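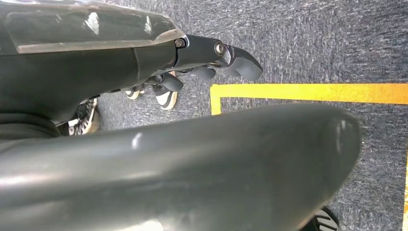
The dark gray hand over the carpet, fingers curled, with a corner of the yellow floor tape to the right.

Comparing two hands on the same arm

These are the steps we use in the Hendine lab when we have a new hand to try against the one already fitted. The last round was in October, with the Iltex hand and the Prins hand. The steps work for any pair that shares a wrist mount.

What you need

Both hands, the driver that fits the wrist screws, yellow floor tape, a stopwatch, and the test objects. Ours are a sponge, a tennis ball, a paper cup, a bunch of keys and a 200 g weight. Keep the same set for both hands. If a cup gets crushed, swap it for a new one from the same pack.

Step 1. Mark the floor

Tape out the area the arm can reach and lay the corners square. Go over the tape again if it has started to lift. People stay outside the line once the arm is live.

Step 2. Fit the first hand

Power off and support the forearm before you loosen anything. Start both screws by hand, then tighten them a little at a time, going back and forth. Tug the hand toward you. If it rocks, take it off and seat it again.

Step 3. Set the rest pose

Bring the fingers to a loose bend, knuckles toward the floor, and save that as the starting pose. Every grasp begins from it. Mio Ogura skipped this in her first session and ended up with closing times that could not be compared, so we repeated the whole set.

Step 4. Set the controller

Use the same speed and force limits for both hands, even if one of them can go higher. Write the limits at the top of the log sheet. In Skivberg, the control program we run, they reset when the hand profile changes, so check them again after the swap.

Step 5. Run the grasps

Do 5 tries per object. Pick up, hold, put down. Log each try as held, slipped or missed, and note the closing time. One person runs the arm and one writes. Signe Hviid also keeps a column for odd noises, and that has been useful when a tendon needed adjusting.

Step 6. Swap and repeat

Power off, change the hand, and go back to step 2. Let the motors cool between hands.

Reading the results

Look at slips first, then misses. A miss is often a camera or calibration problem and says little about the hand. Slips on the keys and the weight tell you more about the finger pads.

Send finished log sheets to Elaine Siqueira by Monday.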